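3.2 Task material: power cords and storage baskets

The second group of household tasks concerns the storage of detachable power cords. Interviews in the first phase had identified cords as the item that participants most often described as "kept but not stored": they were retained for years, moved between drawers and shelves, and rarely assigned a place. We therefore selected cords as the main material for the tabletop sessions at the Bundotmont site, where the procedure in Section 3.1 was applied without change except as noted below.

The cords were drawn from a stock of 200 assembled by Zaki and Levchenko from office clearances in July. Each had been separated from its original appliance before we received it. Cords with damaged insulation or bent pins were removed from the stock. No attempt was made to standardize length, because variation in length is one of the properties that makes cords difficult to store together. Labels and adhesive tags were removed where this could be done without leaving residue.

All cords were presented coiled. Two of the authors (Chien and Tsai) coiled them by hand, following a written instruction that specified only that the cord should hold its shape when put down. No ties, clips or sleeves were used. The coils therefore differ in tightness and in the position of the connector ends, which in some cases remain inside the bundle and in others project from it. This variation was kept on purpose. In the pilot, tied coils were handled as compact objects and placed in the container with almost no adjustment, whereas untied coils were regrasped, compressed or turned over before placement (see Section 4.3).

The containers were open plastic baskets with perforated walls, a type sold widely for shelf and cupboard use. An open basket was preferred to a lidded box for two reasons. It does not impose a closing step, and its contents can be seen from above and, to a limited extent, through the sides. Figure 2 gives the cords and a basket on the work surface. 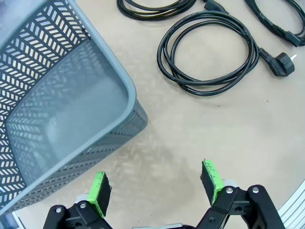

Figure 2. Coiled power cords and an empty perforated storage basket on the tabletop. The plug at the upper center-right is of the Schuko type.

The rim of the basket deserves a remark. It is thick and rounded, and stands as a continuous border over the slotted wall. Loops that cross the rim during placement can slide inward over it, but a plug or connector that reaches the rim first tends to stop there and must be lifted separately. Participants in the pilot commented on this more than on any other property of the container. The perforations gave less trouble than we had expected. Our concern was that plug pins would enter the slots and hold the cord against the wall. This happened in 7 placements and was corrected by the participant without prompting in each case.

3.3 Arrangement on the work surface

Cords were laid out before the participant approached the table. The instruction for the layout was again minimal: the cords should lie near one another without being stacked, and no cord should rest on the rim of a basket. Orientation was left free. We did not align the plugs, and we did not place the coils at equal distances, since a regular grid had been found to encourage participants to work through the items in reading order. With an irregular cluster the first choice was less predictable, although cords close to the participant's preferred hand were still taken early.

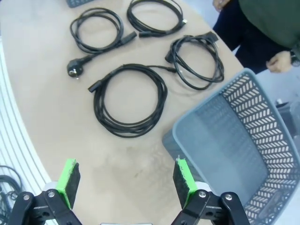

Coil size and looseness were coded from the overhead record by two raters working independently. A coil was coded as loose if at least one loop departed from the outline of the bundle by more than the width of a connector. The position of each end was coded separately as enclosed, projecting or trailing. The last category was reserved for ends joined to the bundle by a single length of cable, and it proved useful in the analysis: a trailing end is the part most likely to remain outside the basket after the coil itself has been put down. Disagreements were settled by Daneshvar, who had taken no part in the coiling.

Baskets were empty at the beginning of every trial and stood directly on the table within reach of the cords. Their position relative to the table edge was varied between sessions. Where a participant moved the basket before beginning, the new position was recorded and the trial was retained. We regard moving the container as part of the storage activity – several participants in the interviews had described doing so at home – and excluding such trials would have removed a behavior of direct interest.

3.4 Instructions and end of trial

Participants were asked to "put the cords away in the way you would want to find them." No time limit was given. A trial ended when the participant stepped back from the table or stated that the task was complete. Cords left partly outside the basket at that point were recorded as they lay, and participants were not invited to correct them.

Each of the 40 participants completed the task in one session. The full data set contains 1383 coded placements, where a placement is defined as any release of a cord inside the basket, including releases that were later undone. Retrieval was tested separately with the Kidlow protocol and is reported in Section 5. The coding sheet was last revised on 07/02/2026, when the category for trailing ends was added, and all earlier sessions were recoded to match.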